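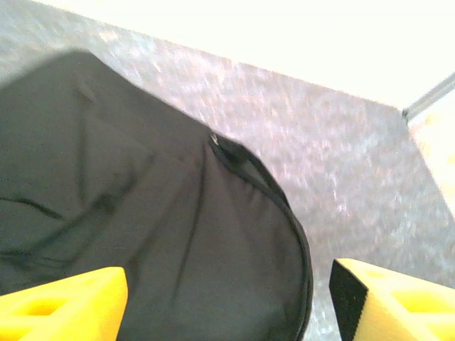 How Do Grown-Ups Know What a House Is Worth?

July 2026
By Esther Magesa

A box of crayons has a price sticker on it. So does a loaf of bread, and so does a pair of sneakers. But walk down any street and look at the houses. No stickers! So how does anybody decide what one of them should cost?

There is a whole job for working that out, and I think it's one of the best detective jobs around. The person who does it is called an appraiser (say it like this: uh-PRAY-zer). The answer they come up with is called an appraisal.

Why does anyone need to know?

Suppose a family in the town of Skarkbridge wants to buy a little yellow house. Most people don't have enough money saved up to pay for a whole house at once, so they ask a bank to lend them some. A loan for buying a house is called a mortgage, and you don't pronounce the T. (MOR-gij. English is a funny language.)

The bank wants to be careful. If the family can't pay the money back one day, the bank may have to sell the house to get its money. So before it says yes, the bank asks a big question: is this house really worth that much? Then it sends for an appraiser.

The appraiser isn't on the family's side, or on the side of the person selling. She isn't even supposed to give the bank the number it is hoping for. Her job is to find out what's fair and write it down.

Step into the house

Let's follow an appraiser named Pilar Carrasco as she visits the yellow house. She starts outside. She walks all the way around it and measures the walls. Some appraisers use a long tape, and some use a tool that shoots a tiny dot of laser light at a wall and tells you how far away it is. I have tried one of those and it is very hard to put down!

With her measurements, Pilar draws a map of the house as if she were a bird looking straight down at it. Now she can work out how much floor there is. In the United States, floors are measured in square feet. A square foot is a square that is one foot long on every side, a bit bigger than a big dinner plate. If you laid 900 of those squares side by side with no gaps, you'd cover the floor of the yellow house.

Then she goes inside and looks at everything. How many bedrooms are there? How many bathrooms? Does the roof leak? Is the kitchen old or new? Is there a crack in the basement wall? She takes lots of notes and lots of pictures.

What doesn't she care about? The bunk beds, the toys, the goldfish, and whether anybody made their bed this morning. Those things go with the family when they move. Pilar is only interested in what stays behind.

The secret is next door

This is my favorite part. You can't figure out what a house is worth by staring at it, no matter how hard you stare. You have to look at other houses!

Think about trading cards. Say you have a shiny dragon card and you want to know what it's worth. You might ask what other kids traded for their shiny dragons last week. If one kid got four plain cards, and another kid got four plain cards, then four is a pretty good guess for yours. But what if your dragon has a bent corner? Maybe it's worth only three.

Appraisers do the same thing. They hunt for houses nearby that are a lot like the one they're studying and that were sold a short time ago. These are called comparables, or "comps" for short. Pilar usually looks for at least three.

On Plelley Street, she finds a good one. It's close by, it's close to the same size, and it sold in the spring. But it has a garage and the yellow house doesn't. People like garages and will pay extra for one. So Pilar takes some money off the price of the Plelley Street house, to find out what it might have sold for without its garage. That's called an adjustment.

Her next comp has one bathroom, and the yellow house has two. This time she adds some money on. She keeps going, adding and taking away, until all her comps are as much like the yellow house as she can make them on paper. When the numbers land close together, she knows she's getting warm.

Who checks the detective?

Even great detectives can make mistakes. What if Pilar measured a room wrong? What if she missed a better comp just around the corner?

That's why some appraisals get looked over by a second appraiser, called a reviewer. Lev Palamarchuk is a reviewer, and he told me he once found a report that said a house was 802 feet wide. That's longer than two football fields! Somebody had typed an extra number at the front and another at the end.

A reviewer reads every page. He checks the adding and subtracting, and he asks whether the comps make sense. If something looks odd, he sends back questions. It's a lot like when your teacher says, "Show me how you got that answer." The right number isn't enough by itself. The reviewer wants to see the steps.

Does the number ever change?

Oh yes, all the time! A house can be worth more if someone fixes the roof, or if lots of new families want to move to town. It can be worth less if the porch falls apart, or if a big factory closes and people move away to find work. So an appraisal is only good for a while. One from last August may be no use at all this summer.

Old houses aren't always worth less, either. A house that was built 100 years ago and has been looked after well can sell for more than one that went up last year.

Try it yourself!

Be an appraiser in your own room.

1. Pick something you own, such as a book, a ball or a stuffed animal.
2. With a grown-up, find three others like it for sale at a yard sale or a secondhand store. Write down the prices.
3. Is yours in better shape? Add a little to each price. Is it missing a page or an eye? Take a little away.
4. Look at your three new numbers. What do you think yours is worth?
5. Give your notes to a friend and ask them to be the reviewer. Do they agree with you?

Words to know

Appraiser: a person whose job is to work out what something is worth.
Mortgage: a loan used to buy a house.
Comparable: a similar house nearby that was sold a short time ago.
Adjustment: money added or taken away to make a comparison fair.
Reviewer: a person who checks an appraiser's work.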